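Gripper week, part two (the one with the black fingers)

Posted 2024-12-10

So I promised a follow-up to the soft gripper post and then vanished, sorry! A few of you emailed to ask if the arm was still alive. It is. I've just been deep in finger swapping, and every time I thought I had something to write down, I changed one more setting and had to start over.

Quick recap for anybody new. I help out at Jollbridge, the shared workshop on the far side of the canal, and since March I've been trying to get one arm to do a very dull job well: pick small parts out of a tray, turn them the right way up, and put them in another tray. The parts are plastic cable clips, little molded housings, and some metal brackets that I have come to hate. The arm is fine. The arm has been fine from day one. The gripper is where all my evenings go.

Last time I had the soft fingers on, the squishy ones from Fakora. I really wanted to love them. They're gentle, they forgive a bad approach angle, and they look friendly, like something that wants to shake your hand. But they sag a bit under the brackets, and once the part sags your nice careful wrist pose doesn't mean much. I'd get a clean pick and then miss the slot on the way down. Over and over.

This round was the rigid pair. Black, angular, beveled at the tips, made by a small outfit called Tadbridge that mostly sells to people building test rigs. Wajid Warraich had a set sitting in a drawer and said I could keep them as long as I wrote down what I learned, so Wajid, this is me writing it down.

Mounting took one evening, most of which was me looking for the right hex key (it was in my jacket). They bolt straight onto the old housing, which made me very happy, and the controller picked up the new travel limits after a restart. Then I ran the zero routine and parked the wrist pointing straight up so I could check how the fingers sat against each other before going anywhere near a part. 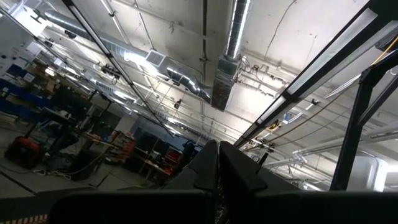 Fingers up, looking at the ceiling from the wrist camera.

I do this check with every gripper now. With the wrist camera looking along the fingers you can tell a lot about the alignment without getting the calipers out, and bright ceiling lights behind the tips make the gap easy to judge. I look for an even sliver of light. If it pinches at one end, something is crooked in the mount and there's no point in going further. (The calipers still come out after that, because Saqib Mengal will ask me for the number.)

Okay, the actual picking! I ran the same tray program I used for the soft fingers, same camera settings, same speed. Over the whole week that came to 1,714 attempts, and I have a spreadsheet so long that scrolling to the bottom of it feels like exercise.

Brackets first. Huge improvement. The bevel gets down between the bracket and the wall of the tray, where the soft fingers just sort of leaned on things, and when the fingers close the part stays where it was. Placement got boring, and boring is exactly what I was after. My longest run without touching anything was 77 brackets in a row, and the thing that ended it was me bumping the tray with my elbow.

Clips were more of a mixed bag. They're slippery and curved, and a flat hard face only touches them in a tiny area. At the force I used for the brackets, they'd squirt out sideways and go skating across the bench. I turned the force down to 30 percent and slowed the close, and that fixed most of it. I also tried a strip of thin rubber tape on the inside faces, which helped a lot and then started peeling at the corners by the next evening. If anyone has a tape that stays put on a small pad, please tell me what it's called.

The molded housings I'm still not sure about. They pick fine but the rigid fingers leave a faint mark on the glossy ones. You have to tilt it under a lamp to see it, and I don't care, but somebody would.

A word about the camera. With the soft fingers, the view from the wrist was always a little mushy down at the bottom, because they bulge when they close and the bulge would wander into the part detection. The rigid ones keep the same outline the whole time they're open or closed, they just slide, so I could mask them out once and forget about it. I had not thought of that as a reason to choose a gripper at all! It saved me more fiddling than the better grip did, I think. The dark color did confuse the exposure though. With that much black at the bottom of the view, auto exposure kept brightening everything until the trays washed out, so I locked it by hand and wrote the value on masking tape on the controller.

Saqib's opinion is that I should stop comparing and just put a tool changer on the thing. He may be right. I priced one and then closed the tab very fast.

For now the black fingers stay on. The soft ones are in a labeled box and will come back for the housings, probably. I also have a loaner coming from Butt, a parallel gripper with swappable pads and its own little force sensor, and I get it for 2 weeks before it has to go back. I'd like to run the clips on that one first, seeing as they're what's giving me grief.

If you've used rubber or silicone pads on hard fingers, leave me a comment with what glue you used and how long it lasted. And Wajid, I owe you a drawer liner, there was a bolt loose in there and it's scratched the bottom.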